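Kiltgate robotics club spends the winter indoors, and inside a computer

I stopped by the robotics club at Kiltgate last month expecting the usual: wheels on the floor, somebody hunting for a charger, a smell of hot glue. What I found was 14 students at their screens and Kausar Awan eating a clementine over a keyboard. The club has moved its whole spring project into simulation this year, and I have to say I had a much better time than I thought I would!

The project is called Renden. It's a make-believe house full of stuff, and the students have to write code that gets a robot arm around in it and picks up what it's told to pick up. They began in December with one room and a gripper that mostly pointed at the ceiling. Now they have a lot more going on, and they're entering it in the Pokden student challenge this spring, in the household category.

Kausar teaches physics and runs the club after school. She told me the switch was partly about money. The real arm the club wanted cost more than 2,000 dollars, and their entire budget for the year was 300 (that has to cover snacks too, and I've seen these kids eat). The simulator they use runs fine on the school's own computers, so the 300 went to a better graphics card for the slowest machine and a stack of pizza coupons.

I sat down first with Nusrat Baloch, a junior who's in charge of what the club calls "getting unstuck." Her job is the code that decides what the gripper should do when it's somewhere it can't do anything useful. She pulled up a view from the arm and let me drive with the arrow keys for a while, which I was terrible at. 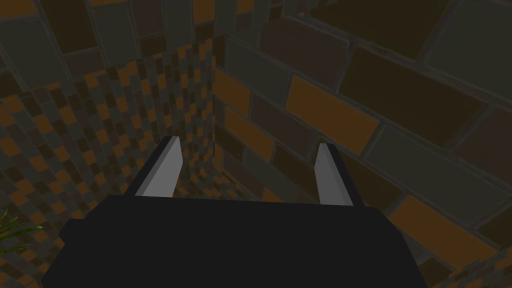
Nusrat was very patient with me. She says the first version of her code would just back straight up, every time, and that was fine until the thing behind the arm was also a wall. The new version keeps a short memory of where it has been and goes back out the way it came in. She wrote it over winter break at her aunt's kitchen table and she's proud of it, as she should be. I asked how many times she'd rewritten it since and she said three, then thought about it and said three that she'd admit to.

She also keeps the club's log, a shared document where everyone writes down what they tried and what went wrong. I read a good chunk of it while my tea got cold. My favorite entry just says "went left. should not have gone left."

The other half of the team works on seeing, and that's where Pichit Hemmin and Hideaki Nagano come in. The two of them share a desk and, as far as I could tell, one pair of headphones.

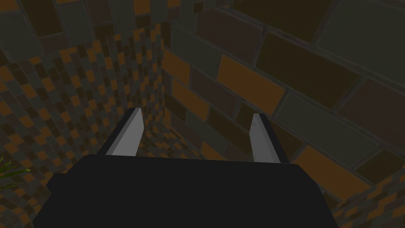
Pichit's part of the project is depth, meaning how far away the program thinks a surface is before the arm gets there. He had a theory that busy patterns would throw the estimates off, so he went looking for the worst spot in the house to test it in. He found a good one: a corner where a mosaic of tiny orange, brown and gray squares runs right up against a wall of great big bricks, with dim light on all of it. I got a little dizzy looking at it myself – I can't imagine what it does to a program. Pichit runs every new version of his code there before he lets anybody else use it, and the rest of the club calls the spot "Pichit's office."

Hideaki handles naming things. The challenge gives each team a list of objects, and the program has to say which one it's looking at before it's allowed to reach. He's a sophomore and he came over from the chess team, and he told me he likes that you can reset the room and play the same position again. (His mother would like him to go back to chess. They're discussing it.)

There's a bit of friendly disagreement at that desk. Pichit wants the arm to go slowly and measure everything twice. Hideaki wants it to make a guess and get moving, on the grounds that the Pokden rounds are timed. Kausar lets them argue it out for five minutes each meeting and then makes them run both versions. When I was there, slow and careful was ahead by one, and Hideaki was asking for a recount.

Toward the end of the afternoon everybody pulled their chairs over to the big monitor to go through some of the cluttered setups, which are the ones they're most nervous about. It got loud. People were calling out what they'd go for first and what they'd stay away from, and I was calling things out too, with no knowledge whatsoever.

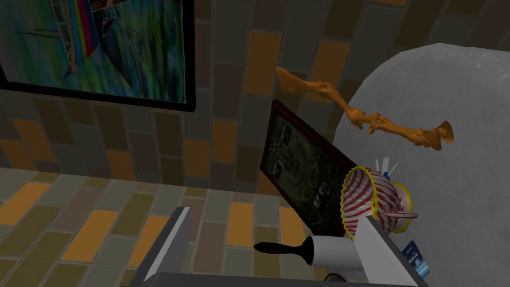

Clutter is what the judges care about most in the household category, according to Abílio Nogueira, who mentors the club and used to write warehouse software at Dhanial before he retired. Teams tend to practice on one object sitting by itself, he told me, and then the round opens on a heap and the program freezes. So he has the students start every meeting with a messy setup now, before they've had a chance to get comfortable. He was also the one who talked them into keeping the log, and he reads all of it, and he leaves comments in purple.

I asked him if he missed having a real arm in the room. He did, a little. He likes the noise. But he pointed out that with one real arm you get one student working and 13 watching, and the way they're set up now every single kid gets a turn at every meeting. A couple of the quieter ones have turned out to be the strongest coders in the group, and he isn't sure they'd have elbowed their way to the front otherwise.

The club still has a few weeks before it has to send in its final code. Nusrat wants to clean up the part that handles memory, Pichit wants more time in his office, and Kausar would like everyone to write comments that another person can read. They meet at 3:30 in the computer lab, and students who haven't written any code before are welcome to come and try it. Parents can sit in as well. If you go, ask Nusrat to let you drive, and bring a snack to share – they were out of clementines when I left.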